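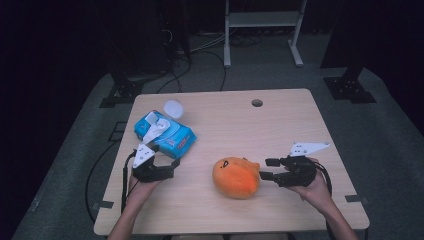
One reader wrote in to say that she wipes her desk down every Tuesday and it still feels sticky by the end of the week, and could the wipes themselves be the cause? They could. Most sticky desks have been wiped plenty of times, but with too much product and with things left standing on them. The method below takes 10 minutes for an ordinary desk and suits sealed wood, veneer and laminate tops. It does not suit oiled or waxed wood, which needs its own cleaner.

What you need

A packet of wet wipes, unscented if you can get them
A dry cotton cloth or an old tea towel
A cotton bud
A soft brush or a clean, dry paintbrush
A box or tray for the things that live on the desk

Check the packet before you start. Plain hand and face wipes are fine for a desk as long as they have no lotion in them. If the ingredients list mentions oil, balm or aloe, keep those for hands. The lotion stays on the surface and picks up dust, and that is the usual reason for a tacky top. Bathroom wipes with bleach should be kept away from wood altogether.

Step 1. Clear the top

Take off the pens, the lids, the mugs and any soft toys and put them in the box. Do not slide things from one side to the other and wipe round them, as this leaves a tidemark in the middle. Loose lids are worth matching to their pots now, before they get lost. If a cable is hanging over the front edge, lift it back and clear of the surface.

Step 2. Brush before you wipe

Brush crumbs and grit towards you and into your hand or a dustpan. Grit under a damp wipe will scratch a pale finish, and the scratches show up when the light is low. Go along the back edge, where most of the dust sits.

Step 3. Do the cable hole

If your desk has a round cable hole, do it before the main surface. Put the bin or a sheet of newspaper on the floor underneath, particularly if you have carpet, then run the dry brush round the inside. Go round the rim with a cotton bud. If the hole has a plastic liner that lifts out, as the ones on our Ginbridge desks do, take it out and wash it in the sink. Dry it fully before it goes back.

Step 4. Wipe with the grain

Try one wipe on a hidden patch first and leave it for 24 hours if the desk is new to you. When you are happy with it, take a fresh wipe, fold it in half and then in half again. Start at the far edge and work in long strokes along the grain, coming towards yourself. Turn to a clean face each time the wipe looks grey. A normal desk needs 2 wipes. If you are using five or six, the top was not brushed well enough – go back to step 2.

Ink and pen marks often need a second go. Press the wipe on the mark, count to 10 and then rub gently. Do not scrub at one spot, or you will end up with a dull patch.

Step 5. Dry it

Go over the whole top with the dry cloth straight away. This is the step most people skip. It takes off whatever the wipe has left behind and stops moisture getting into the edges, where veneer tends to lift first.

Step 6. Clean the small things

Hard plastic items can be done with the wipe you have just used, if it has a clean face left. Plush toys are different. A light surface mark can be dabbed with a fresh wipe, working with the pile. Go carefully near embroidered eyes and mouths, as the thread catches and can pull. Leave the toy to air before it goes back on the desk. A toy that is dirty all over should be washed according to its label.

Step 7. Close the packet

Push the loose end of the next wipe back inside and press the flap down along all its edges. If the sticky flap has given up, put the packet in a zip bag. Store it flat, and turn it over now and then so that the top wipes stay as damp as the bottom ones.

If the desk is still sticky

There is probably old polish on it. Mix a few drops of washing-up liquid into a bowl of warm water, wring a cloth out well, wipe once and dry. Repeat the next day if you need to.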